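Plugin safety check for small online shops, with comments

Filed under: Shop software, Checklists

We went through this list on the Katusard shop before the February round of updates. Katusard sells spare parts and has 1,759 products in the catalogue, most of them with variations, so a bad plugin makes itself felt quickly. The comments under each item are from that check. Where it says "pass" it means we tried the thing ourselves. A claim on the plugin's sales page counts for nothing here.

Before you start

[x] Full backup taken, files and database
Pass. Taken through Fluroleck, which the shop was already paying for.

[x] Backup restored to a test copy
Pass on the second attempt. The first restore said "Completed successfully" and had left out the uploads folder. The green tick in the Fluroleck panel means the job ended. I wouldn't read more into it than that.

[x] Test copy can't email real customers
Pass. Outgoing mail switched off at the server and checked with a dummy order. Some plugins bring their own mail sender and ignore the site's settings, so check again after each one is switched on.

[ ] Payment gateway in test mode
Fail at first look. The test copy still had the live keys in it. Changed by hand, then marked as done in the shop's own notes. I've left the box empty here so that whoever does it next time looks again.

Where the plugin comes from

[x] Named author with a working contact address
Skanero (checkout fields): pass, reply the next morning.
Khondokar (basket reminders): there is a form. It says thank you. No reply by the time of writing.

[x] Changelog says what changed
Skanero: mostly. Two entries just say "tweaks".
Khondokar: every entry reads "Improved performance and stability". I'd like to know which performance, and what was unstable.

[ ] Tested with the version of the shop software you run
The "tested up to" line is typed in by the author. Treat it as a statement of hope and run your own orders through.

[ ] Licence covers the test copy
Unclear for Khondokar. It asked for the key again on the test copy and then complained on the live site that the key was in use elsewhere. Ask before you buy if you keep a staging site.
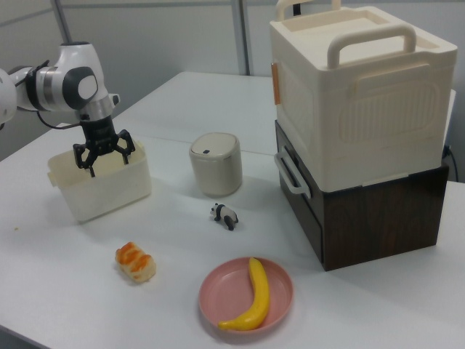
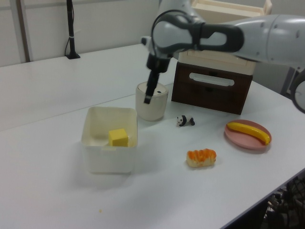 Part 2: Checkout, data and permissions

[x] Guest order goes through
Pass with both plugins on. Do one with a discount code as well. Skanero moved the code box underneath the payment button, where hardly any customer will look for it. There is a setting to move it back, under "Appearance" for some reason.

[x] Order with an account goes through
Pass.

[ ] Refund goes through and the stock goes back up
Part pass. Full refund fine. On a partial refund the stock stayed where it was until the order was saved again. I can't say for sure that either plugin is to blame, as we didn't run this test before installing them. Do it before, and then you have something to compare with.

[ ] One-use discount codes can only be used once
Fail. Khondokar sends a code with its second reminder email. We opened two browsers, put the same code in both and paid within a few seconds of each other. Both orders got the discount. The sales page calls these codes "secure and unique". Unique, yes.

[ ] Code expires when it says it does
Not proven. The code went by the server clock and the email went by the shop clock, and on the test copy those disagreed. Set them the same and try again.

[x] Shop manager can't change plugin settings
Skanero: pass.
Khondokar: anyone who can edit orders can also export the full list of reminder addresses. Turned off with a role plugin, which makes yet another plugin to check. I'm not fond of that way of fixing things.

[ ] Customer data removed on request
Run the erase tool for a test customer and then look in the database yourself. Khondokar keeps its own table of baskets with email addresses in it, and our test customer was still there afterwards. The setting "Delete after 10 days" was on. It only works if the scheduled task runs, and on this host it hadn't been running.

[ ] Plugin doesn't call home without asking
Skanero sends a daily request with the site address and version number. You can refuse this, but the tick box is already ticked.

Speed

[x] Product page timed before and after
Small difference with Skanero, none that I'd argue over with Khondokar. Time it logged out, with the cache empty. The shiny score that page builders show you in the dashboard is measured when you are logged in and doesn't tell you much.

[ ] Admin order list still usable
Slower. Khondokar adds a column and looks up every basket to fill it. Hide the column under Screen Options and it goes back to normal.

Taking it out again

[x] Site works with the plugin switched off
Pass for both.

[ ] Tables and settings gone after deletion
Fail for both. Khondokar left seven tables behind. Skanero left its settings, but does say so in its help pages, and there is a switch for a clean removal.

Result for Katusard

Skanero: go ahead, with the daily request refused and the discount box put back where it was.

Khondokar: hold. The double use of codes would be enough on its own. If they answer the form we'll run the discount and data items again on the next version, and the rest of the list too - I don't take "fixed in this release" as a result.

Keep the filled-in list with the backup notes.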